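skavcombe-align

Lines up what the hand-held grippers did with what the head camera saw, and complains when the two disagree. They disagree often.
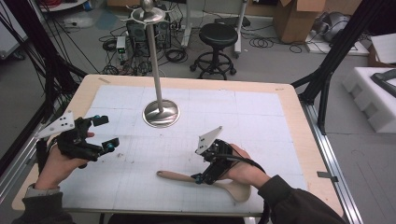
What it does

Reads a session folder, finds the triangular marker plates, works out a pose for each gripper and writes one track per hand. Left and right are decided by the plates, so crossing your arms is fine, if undignified.

Status

Works on our table. Florin Bogdan has had it working on his table too, after an afternoon we have agreed not to discuss.

Running it

skavcombe-align run SESSION --out tracks/
skavcombe-align check tracks/

The first command is slow. The second is quick and rude.

Settings worth knowing

max_gap: longest run of missing marker frames it will fill in. Default 12. Raise it and you are writing fiction.
smooth: window for the pose filter, default 3. At 15 every hand moves like treacle.
grid: uses the printed grid to find the table plane. Leave it on. The lines are faint and the detector sulks in bad light, so look at the residuals before trusting it.

Test data

The Olleck set has 668 sessions, mostly kitchen things being picked up and put down again. Wooden spoons track well. Polished steel throws reflections, which the old detector took for markers with great confidence. Fixed Nov 20, 2024.

Known faults

Plates seen edge-on flip over. The Gavrilă branch cures this and breaks the exporter.
Time offsets are guessed once per session and never reconsidered.
Paths with spaces fail. Don't use spaces.

Bugs go to Merike Kuusk, with the log attached.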